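In praise of the boring replay tool

July 19, 2020

I want to make a case for a kind of software that gets almost no attention at robotics meetups, and I'm going to make it loudly, because I spent most of the winter learning to love it. I mean the replay viewer. The scrubber bar. The plain window where you load a recorded grasp, drag a slider back and forth, and see what the camera saw next to what the planner believed.

Our group at Arkora works on cloth. Cloth is wonderful and awful. A mug has a pose, and if you know the pose you know the mug. A cotton towel has a shape you can hardly write down, and it changes as soon as you touch it. When people ask what we're missing they expect me to say a bigger model or a better simulator. I'd take both! But the thing that moved our work along the most since December was Melati Latuheru's replay tool, which she wrote in a hurry and named Saleo, and which still has a grey button labelled "test2" that we're all afraid to remove.

Before Saleo we judged a grasp by a number at the end. Closed on fabric, yes or no. We had 1,076 recorded grasps and a tidy chart of them, and the chart told us we were getting better. Then Melati lined up the finger opening, the motor current and the wrist camera on one timeline and made us watch. It was humbling and I had a fantastic time.

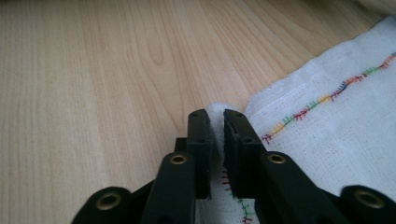
What we learned first was how much of our "perception problem" was a timing problem. The fold detector was mostly fine. It found ridges in white fabric, which I'd have bet against. But the planner was using an estimate that was old by the time the fingers began to close, and on a soft material a small delay is plenty of time for the ridge to slump sideways. You can't see that in a success rate. You can see it in four seconds of scrubbing, with the predicted ridge drawn as a line and the real one sliding out from under it.

We went back through 129 failures this way. It took two of us most of a week, with a lot of coffee and some very silly labels in the notes column. A good share of them had been filed under "detector" and belonged under "stale". The fix was a timestamp check and a quicker path from the camera to the controller. I've written longer grocery lists.

Elfriede Bauerfeind, who looks after our control code and is a much more careful person than I am, thinks I'm overselling this. Her view is that a viewer makes it easy to fall in love with single cases. You watch one dramatic slip over and over and then tune the whole system around it. She's right that it happens, and I've done it. I lost days to one hem that behaved like no other hem in our set. Her rule now is that any theory born in the viewer has to be turned into a query and run over at least 100 recordings before anyone touches the gains. I grumbled, then I used it, and it has killed three of my favourite ideas.

I still think the looking has to come first, though. You need something to ask the query about, and I have never once got a good question out of a bar chart.

So here's my plea to anyone setting up a manipulation project. Build the viewer in the first month. Give it one clock. Log the planner's belief as well as its command, even when it feels wasteful, and let people type notes straight onto the timeline. Make it open fast, too. Our old setup took so long to load a recording that we'd talk ourselves out of checking, and I'm sure some bad guesses lived for months on that alone.

Melati is now adding side by side playback, so we can run the same grasp under two versions of the controller and watch where they part ways. The first build crashes if the recordings are different lengths. I've been using it every day anyway.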